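April, late afternoon

Third go at the cracker humidity test and the salt jars are finally behaving! Swapped the old lids for the Tenska ones with the rubber ring and the readings sat flat all night. So pleased. Mwangi's idea, credit to him.

Run 18 is the sealed set. 300 g of saturated salt slurry per jar, crackers on the mesh, one sensor each. The logger gave me 3,944 rows and only 2 gaps, both short - I left them blank, please don't fill them in.

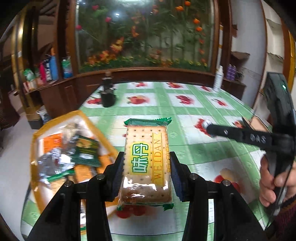 *WEIDAN crackers, clear wrapper, green crimped ends.*

Snap test next. Unwrapped crackers from the damp jar bend before they break, and you can hear the difference from across the bench (a sort of thud, lovely). Khadija wants to record the sound and plot it against moisture. Yes please!

To do:

- reweigh the blanks
- ask Sanaa if the Didier balance is back from calibration
- more mesh, the fine kind
- label jar lids on the SIDE, Emrys stacked them again

Kitchen salt might do for the middle jar. Will try it tomorrow morning.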